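Visit to the Szekeres outerwear plant, Lidport
16 March 2025

Szekeres makes hiking pants and shell jackets for several labels, including its own Duno line. The plant opened its doors to the public for one afternoon, and I signed up for the early tour. Groups were kept small and ours took a little over an hour.

We began in the fabric store, where rolls are checked under lights before cutting. Most of the stretch nylon comes in already treated for water repellency. Flawed sections get a strip of yellow tape and are cut around later. The cutting room is next door. It has four long tables, and the knife operator will stop for questions if you wait until a layer is finished. 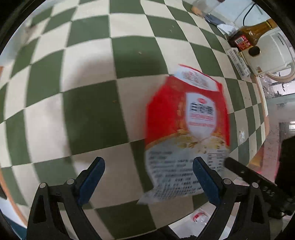 Sewing is upstairs. One line was doing thigh vents, the other waistbands and belt loops. A vent zipper goes in before the leg is closed, and it takes three passes. The seam taping machines are made by Gastix and run hot, so we watched from behind a rail.

The test room was the part I came for. A sample is clamped under a shower head, then weighed to see how much water it took on. Knees and seats are rubbed on a drum until the cloth wears through. The Duno winter pant on the rig stood at 3486 rubs when we came in and was still whole when we left.

The tour ends in the factory shop. Seconds are on the back rail, mostly odd sizes. I bought a pair of gaiters. The next open afternoon is in November, and booking is through the plant office. Parking is behind the loading dock, entered from the river side.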